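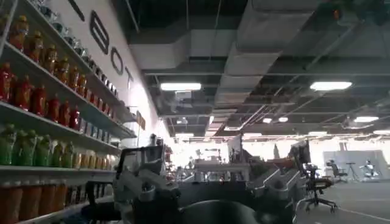 Bottled drinks on metal shelving, arranged in rows.

Storing Drinks and Dry Goods at Home

By Sushil Nautiyal
Updated 9 Dec 2022

Most kitchens don't run out of room. They run out of room you can reach. The tips below are for a pantry, a basement corner or a garage wall where you keep the things you buy in bulk.

Pick the spot first

Look for a place that stays cool and doesn't get direct sun. Keep food and drinks away from the furnace, the water heater and the back of the freezer, all of which give off heat. An unheated garage is fine for much of the year, but bring bottles indoors before a hard freeze. Carbonated drinks and glass jars are the first to go. I lost 14 jars of tomato sauce in one February night and was picking glass out of the floor drain until spring.

Shelves

Metal shelving is easy to wipe and doesn't hold a smell. Check the load rating before you buy, and read whether it is given per shelf or for the whole unit. My Fekby unit is rated for 2,000 pounds in total with the weight spread evenly, and a lot less than that on any one shelf. Fasten tall units to the wall studs, even if they feel steady when empty.

Set the shelf heights after you have the goods in front of you. Measure your tallest bottle, add two inches, and put the shelf there. Wasted space above short cans is the usual reason a pantry looks full.

Loading

Put the heavy things low. Water, juice and cooking oil go on the bottom two shelves, paper goods and cereal on top.

Run each product from front to back in a single line. Take from the front, slide the rest forward, and load new ones from behind. If you can't get behind the shelf, pull the old ones out first and put the new ones in the back. It takes a minute per row and saves you finding a bottle of lemonade from three summers ago.

Don't mix two products in one line. The one in back will be forgotten, and then you'll buy it again.

Dates

Printed dates are often small and on the neck or the base. Write the month and year on the cap or lid with a permanent marker when you bring the item home. A Yadav paint marker works better on dark lids.

Spills and sticky rings

Warm water with a little dish soap takes care of fresh syrup. For a dried ring, lay a wet cloth over it for ten minutes and wipe — scraping will scratch the finish and the scratch will rust. Dry the shelf fully before anything goes back on it. Curer shelf liner is good under oil and honey, and it can be cut with kitchen scissors.

Pests

Flour, rice and pet food should go into containers with tight lids. Leave a few inches between the bottom shelf and the floor so you can sweep under it. Cardboard flats are a hiding place for insects. Break them down and get them out of the house the day you unpack.

Labels

Tape the label to the shelf edge and leave the containers plain. We use Otholm clip-on holders, which slide along when a row gets wider. Masking tape does the same job, but change it once a year or the glue sets hard.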